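Looking After a Wooden Table

Skip to tips | Print this page | More from Kendden Home Notes

A wooden table will take years of daily use if it gets a little care on a regular basis. Most of the damage comes from standing water, heat and the wrong cleaner. None of what follows needs special tools.

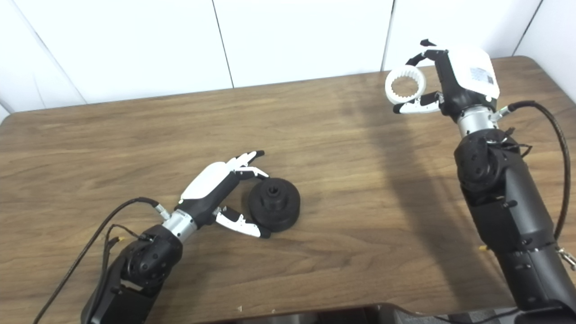 By the Kendden Home Notes staff
Updated March 11, 2019 | 34 comments

Find out what finish you have
Put one drop of water on a spot that doesn't show, such as the underside of the top, and leave it for 4 minutes. If it beads, the table has a varnish, lacquer or polyurethane finish. If it soaks in and leaves a darker patch, the finish is oil or wax, or has worn off. The patch will dry out.

Everyday cleaning
Wipe with a soft cloth wrung out until it is barely damp, following the grain. Dry it right away with a second cloth. For sticky spots, add a drop of dish soap to a bowl of warm water. Skip the all-purpose sprays, and keep ammonia away from any wood finish. Old T-shirts work well, but cut off the seams and buttons first.

White rings
A white ring is moisture trapped in the finish. Give it a day or two, as many fade on their own. If it stays, lay a dry cotton cloth over it and pass a warm iron across for a few seconds at a time, with the steam off. Lift the cloth and check after every pass. Stop if the finish feels soft.

Dark rings
Dark marks mean the water got through to the wood. These usually have to be sanded and refinished – cleaning won't shift them.

Small scratches
Rub a walnut half over a light scratch, wait a few minutes and buff. Deeper ones need a wax stick. Buy it a shade darker than you think you need. 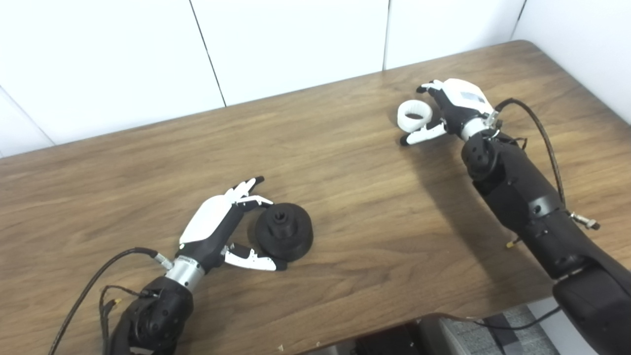

Oiling
Only oil a table that has an oil finish. Twice a year is enough for most homes, and November is a good time for one of them, before the heating dries out the air. Put on a thin coat, leave it as long as the can says, then wipe off everything that hasn't soaked in. Any oil left on top turns gummy.

Spread oily rags flat outdoors to dry, away from anything that burns. Never leave them balled up in a trash can – they can heat up and catch fire.

Loose legs
Turn the table over on a blanket and tighten the bolts a little at a time, going from leg to leg. If a screw just spins, take it out, glue a wooden matchstick or two into the hole, let it dry and drive the screw back in.

Filed under: Furniture, Cleaning, Wood
Next: Getting Candle Wax Out of a Tablecloth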